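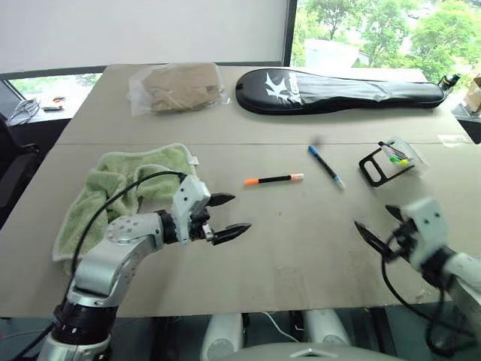
Kavard two-arm tabletop kit, research edition

Bench package for groups working on long-order tidying. Two arms, two-finger grippers, head camera view, training code. Used by the Clatberg bench group for the Kernley method (Seo-ah Jin and co-authors, write-up revised September).

What the method does: splits a tidy-up job into short goals and picks the next one from the head view. No fixed script. Soft stuff like towels and small stuff like marker pens go through the same policy, no swapping of fingers.

Results so far
Demos used for training: 225
Test runs: 118
Runs finished with no human help: nearly 34 per cent
Most common failure: pen holders lying on thier side. Gripper closes too high. Being worked on.

Towels do better. Pens capped at both ends still a pain, grasp tends to land off centre.

In the box
2 arms with grippers and cabling
Mounting base
Kernley code, plus the Bang logging tool
Printed set-up sheet

Not included: table, test objects, workstation.

Lead time on request. Spare finger tips sold seperately, black only. Page updated 21/02/2023, older result tables are withdrawn so please dont cite them.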